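Visit report: Mäkelä table linen works, open day

2024-06-22

The Mäkelä works opens its dye house and finishing hall to visitors twice a year, once in summer and once in October. I went on the summer date with Yi-an Oh, who buys tablecloths for the Bravari hotels and wanted to see how shade is held from one lot to the next. Entry was free. Ear plugs were handed out at the weaving shed door and were needed.

Weaving. The shed runs 13 looms, all set for plain cloth on the day. Warp beams come in ready sized from Rusent. The cloth leaves the loom gray, with a visible oily line near one selvage, and goes straight to the scour. Weft breaks are logged by hand on a card hung at each loom. I asked about the cards and was told the paper record is older than the present building and will stay.

Scour and bleach. One continuous range, peroxide. The operator checks absorbency with a water drop and a stopwatch. Cloth that takes longer than six seconds goes round again. Yi-an asked how often that happens and got a straight answer: mostly on Mondays, when the bath has been standing.

Dyeing. This was the part we had come for. Esko Halonen runs the dye house and gave the talk himself -- no slides, just a binder of swatches and a lamp cabinet. The works uses reactive dyes in a cold pad batch. Cloth is padded with dye and alkali, rolled, wrapped in film and left to turn slowly overnight. Small lots are kept below 474 meters so that each one fits on a single roll. Splitting a shade across two rolls is, in his words, asking for a phone call from the customer.

The pale shades are the hard ones. A navy will hide a small error in the alkali dose. A light green or a light gray shows it at once, usually as a drift from edge to center. Halonen checks each roll at both selvages and in the middle, under daylight and shop light.

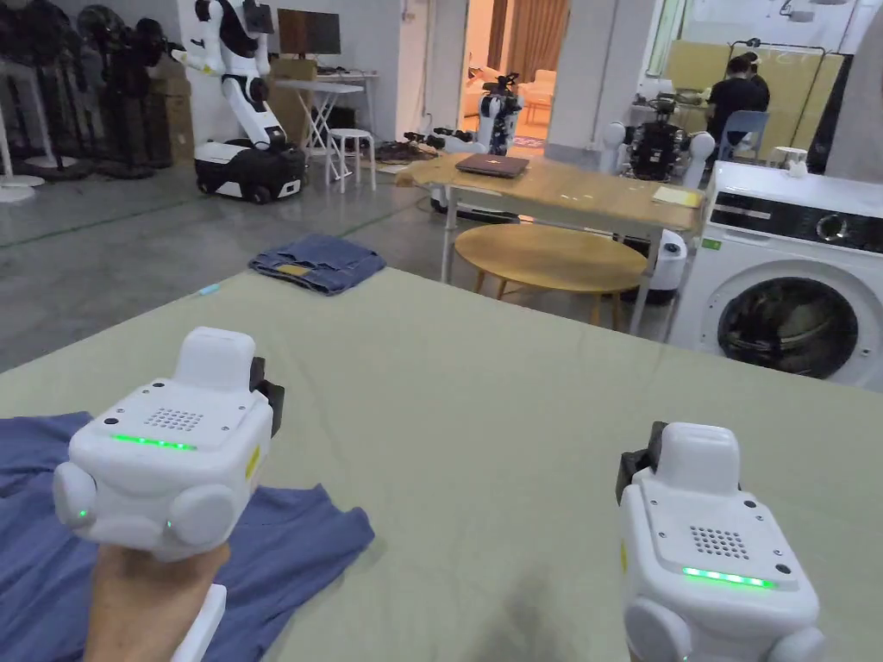

Finishing is short. The cloth is washed off, softened, dried on the stenter and given a compressive shrink. Residual shrinkage is quoted at under three percent in the warp, measured after six home washes. The hemming room was closed for the weekend, so I can't report on mitered corners, which is a pity given the trouble we had with the Prirkerano order.

Practical notes. Parking is behind the boiler house. The tour takes nearly two hours and includes an iron stair with an open tread. The seconds shop takes cards. Dye lots are marked on a paper tag at the fold, and it is worth matching tags before paying if you want more than one cloth.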